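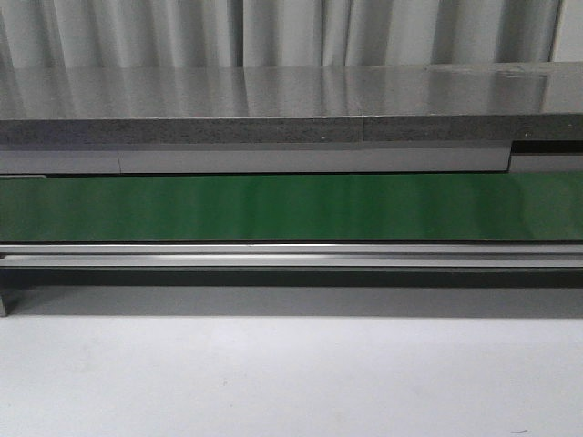

Volume 18, Issue 2

A second season for the Poltham chorus

The Poltham Lyric Theatre has confirmed that its touring production of The Salt Harvest will return to the main stage in February, with an enlarged chorus and a revised second act. The announcement, made on January 22, 2018, ends several months of speculation among subscribers, many of whom were unable to obtain seats during the first run.

The Salt Harvest is a sung drama in two acts, set in a fishing town during a long winter. The score draws on hymn tunes and work songs, and much of its weight is carried by the ensemble. Soloists step out of the crowd for a verse or two and are then absorbed into it again. Critics of the original staging admired this approach, although some felt that the closing scenes moved too quickly for the story to settle.

The company has taken that view seriously. The second act now includes a new quartet and a longer orchestral passage before the final chorus. The running time has increased by 18 minutes, and the interval has been moved to follow the harbour scene.

Auditions for the enlarged chorus were held at the Vorska Rooms, where the company has rehearsed since leaving its former premises on the riverfront. The chorus will number 47 singers, of whom 30 appeared in the first production. The remainder were drawn from regional choirs and from the theatre's own training program, which offers evening instruction in voice, movement and stagecraft.

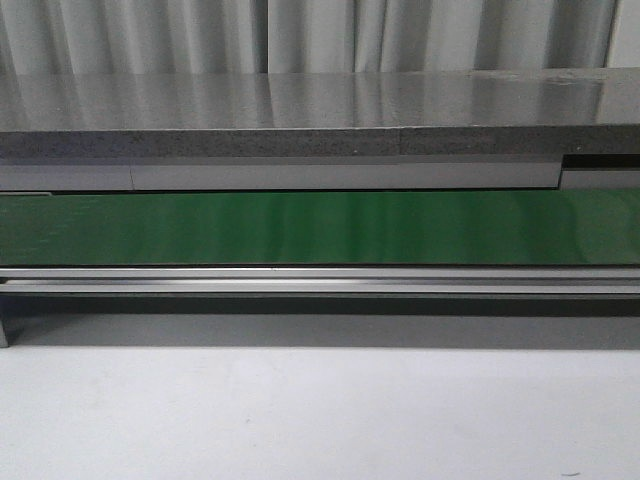 The music and its sources

Much of the new material was developed with the Maluleke Ensemble, a chamber group known for its work with unaccompanied voices. Its members led a series of workshops in which the harmonies of the second act were tested, taken apart and, in several places, simplified. The quartet was first written for four soloists with full accompaniment. It will now be sung over a single cello line, with the orchestra returning at the final verse.

A recording of the revised score is planned under the Renudar label. It will be made in the theatre itself, in keeping with the company's preference for the natural sound of the hall, and will include the overture omitted from the earlier release.

Subscribers may exchange tickets for any evening performance at no charge. Single tickets are available from the box office, and a limited number of seats at reduced prices will be held for students at each matinee.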